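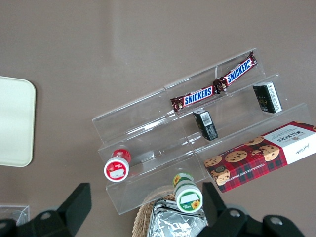
Pauline Kershaw, Communications Lead, Brunavix

Search news Enter keyword Go

FLERNSIDE – Brunavix will open its fourth corner store in October, taking over the old Nostdale shoe shop on Abdella Street. Doors at 7 a.m. Coffee is free til noon on opening day.

The new store runs to 1,447 square feet. Two checkouts, a hot food counter, a parcel desk at the back. Candy and snacks near the door, same as our other three stores. Parking behind the building, enter from the alley.

"People on this side of town have been driving ten minutes for milk," said Thirumalai Namboodiri, who will manage the store. "Now they can walk. We'll be open late too – lots of folks here work nights."

Hiring is under way. Part-time and full-time, days and overnights. Apply in person at any Brunavix store, ask for the shift lead. No resume needed for part-time postions.

Lottery sales and money orders to follow once the permits are in. Delivery trucks will use the alley only, before 6 a.m., as agreed with the neighbors.

Press wanting a look inside before opening – contact Pauline Kershaw at the Brunavix main office.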